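Notebook, cloth bench
October, started 2:20 in the afternoon

Folding day! I have been looking forward to this one since the Skomstead order came in, and I cleared the whole afternoon for it. Washed and line dried everything yesterday, no softener (softener makes them slippery and then the stacks slide off the shelf, we learned that with the Himari napkins). 23 pieces in the pile, and I want a fold that anyone on the bench can repeat without me standing over them.

Teal cloth down first as the base layer. It's a really lovely color to work against, pale enough that the peach shows up nicely and you can find a hem without hunting for it.

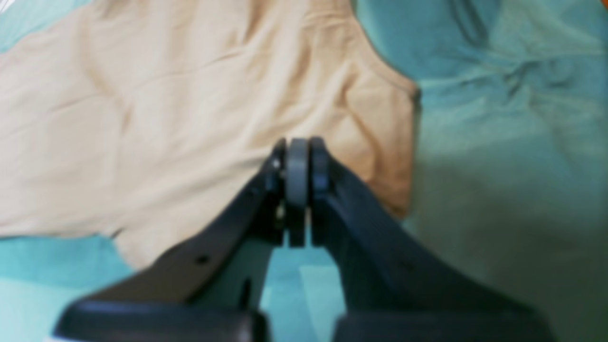

Fold trials

Tried the Merard thirds first. Great on the small squares, and they stand up on edge like little books, which pleased me more than it should have. On the bigger pieces the last third always comes out fat, so I went back to halves, then halves again, then one roll toward the closed edge. Much better. Smooth the base between pieces! A wrinkle underneath prints straight through to the piece on top and then you chase it for ages.

Peach is the fun one. It has a lot of life in it and never wants to lie flat the first time, so I've stopped fighting it. Let it drop, leave it crumpled for a bit, then find one corner and pull slowly.

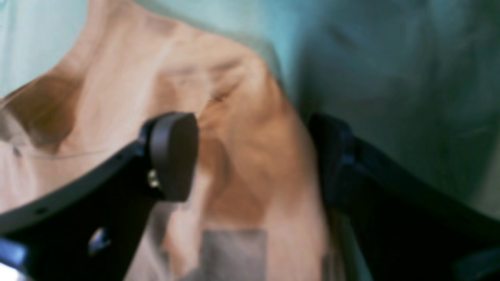

Once you have that corner, the one next to it is easy to find by running along the hem, and from there it's the same halves and roll as the rest. I did 10 in a row this way and every stack came out square. Very happy with that.

Size labels: we still have most of the roll of 500 from Szűcs. They go on the inside of the last fold, never the outside, the glue leaves a shiny mark on anything pale.

To do next time
Try the roll with the hem facing in
Iron one teal piece and leave one alone, compare after 20 minutes under the board
Ask for a longer table, my elbows keep meeting the shelf

Stopped at 5:10, peach stack on the left side of the shelf, don't restack it please, I want to see how it settles overnight.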